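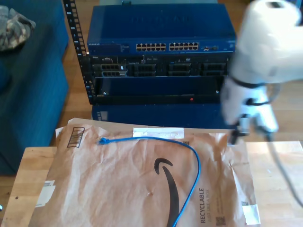
The Level at Mernorov

The gauge at Mernorov reported every 4 minutes. Raili Tikkanen read the overnight log at her desk in Fluvbridge and found the river standing at 277 centimeters, the same figure in every row since midnight.

A river does not hold a figure that long. She checked the battery voltage, which was normal, and the air temperature, which had moved as it should. She entered the fault as a stuck float and requested the van.

Joonas Partanen drove. The road followed the old Lendance canal for 50 kilometers and then left it. He had serviced the station in December and described the work in order: float, cable, pulley, counterweight.

"Did you clear the intake?" she asked.

"Both pipes."

They reached the hut before noon. Raili unlocked it and lifted the cover of the well. The float was free. She pressed it down 2 centimeters with a rod and it came back up. The recorder followed and returned to 277.

Joonas went down to the staff gauge on the bank. He stayed there longer than a reading required.

"Two seventy-seven," he called.

She joined him. The water was brown and moving fast. A branch went past, then a plastic crate. The surface lay level against the painted line - no ripple crossed it in either direction.

Raili took out the field book, wrote the time and the figure, and struck out the word "fault." Under "cause" she left the space blank. Then they sat down on the bank to wait for the next reading.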